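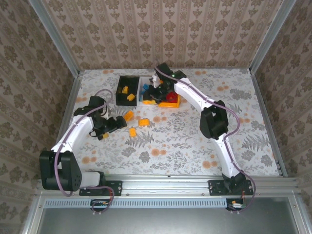

Érica Meirelesによると、Durkevusの瓶入りジンジャーエールは秋のロットから炭酸が弱くなった、とのこと。同じ感想を他でも見かけたので測った。以下、連投。

1/
対象は238 mLの王冠瓶。秋ロットと、2月に買って冷暗所に置いていた旧ロット。どちらも賞味期限内。ラベル上の原材料表示は同一で、並び順も変わっていない。

2/
測定は穿孔式の圧力計(Henriquesの手動型)。瓶を20℃の水槽に一晩入れ、液温を揃えてから王冠に針を刺す。いったんヘッドスペースのガスを抜いてゼロに戻し、弁を閉じて振り、針が動かなくなったところで読む。最初に抜くのは空気の分圧を除くため。これを省くと値が高く出る。

3/
測定日は2022年10月19日、室内の気圧は986 hPa。ゲージ圧なので大気圧を足して絶対圧に直すが、標準気圧との差は0.003 MPa弱。この圧力計の最小目盛より小さく、結論には効かない。一応記録しておく。

4/
結果。旧ロットは0.31 MPa、秋ロットも0.31 MPa。各三本、ばらつきは一目盛以内。換算表でガスボリュームに直しても差はない。少なくとも手元の瓶では、溶けているCO2の量は変わっていない。

5/
では、なぜ弱く感じるのか。候補の一つは王冠。秋ロットからUltus製に替わっていて、裏のライナーの材質が違う。ただしライナーの差が出るとすれば長期保存でのガス抜けで、製造から間もない瓶の説明にはならない。

6/
もう一つは泡の出方。注いだときの発泡は圧力だけで決まらず、グラス内面の傷や繊維、液中の微粒子が核になる。秋ロットは沈殿が明らかに少ない。濾過を細かくしたのなら核が減り、同じ圧力でもおとなしく見えるはず。これは推測で、まだ確かめていない。

7/
充填を請け負っているDidsideに問い合わせた。回答は「炭酸の規格値に変更はない。一回の充填は2000本で、ロットの最初と最後に圧力を確認している」。濾過については答えられないそうだ。
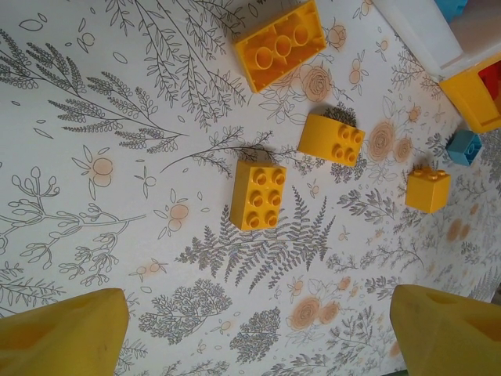 8/ 追試の条件
同じグラスを中性洗剤で洗い、自然乾燥。布で拭くと繊維が残って核になるので拭かない。液温は両ロットとも冷蔵庫の実測値に合わせる。注ぐ高さはスタンドで固定し、泡の高さが半分になるまでの時間を取る。

9/
甘味と酸味も関係する。炭酸の刺激は酸味と混同されやすいので、pHと糖度も測る。糖度計は手元にある。pH計は校正液が切れていて注文中。なお測定前には脱気が必要で、気泡がプリズムに付くと糖度の読みが安定しない。

10/
質問が来ていたので補足。開栓後に蓋をして冷蔵した瓶では比較にならない。ヘッドスペースが増えた分だけCO2が気相に移り、液側の濃度が下がる。比べるなら未開栓同士で。

11/
旧ロットの残りは四本。追試で二本使い、二本は来年2月まで残す。王冠の件はそのとき秋ロットと並べて測る。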